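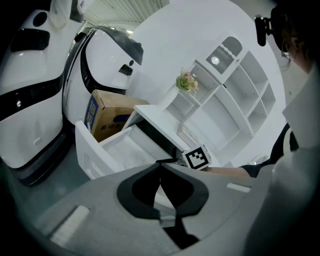 An open drawer, a cardboard box and two white robots at the Okier practice room in Bolbridge.

Can a machine put your stuff away yet? I went over to Okier's place in Bolbridge last week hoping for a yes, and I came home with a "kind of."

The company has been fitting out a big white hall with home furniture since August, and the chore of the day was drawers. Open one, put something in, close it again. Sounds like nothing, right? I do it half asleep every morning! But the staff told me their software needs to see people do it over and over, with hand-held grippers, before a robot gets a turn. They have 281 drawer runs saved so far and they want a lot more.

I got to try a gripper myself and I was terrible. You lose your fingertips, basically, and a drawer front with nothing to grab becomes a real puzzle (I ended up hooking the top edge and hoping).

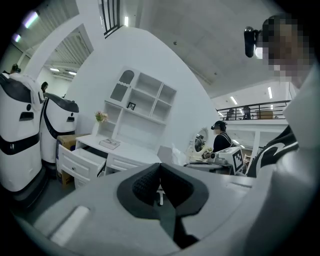
Towels are still the big headache, I'm told, and anything squashy in general. Drawers and boxes are going better. On their last round of tests the robot closed a drawer cleanly on two tries out of four, and the team seemed pretty happy with that — I'd be less happy if it were my dresser.

Shop work may come first. Torres, the hardware store over in Plilamgate, has agreed to let Okier try shelf restocking after closing time, small boxes only. No start date yet, and no price for a home version either. I asked twice. For now I'm still folding my own laundry.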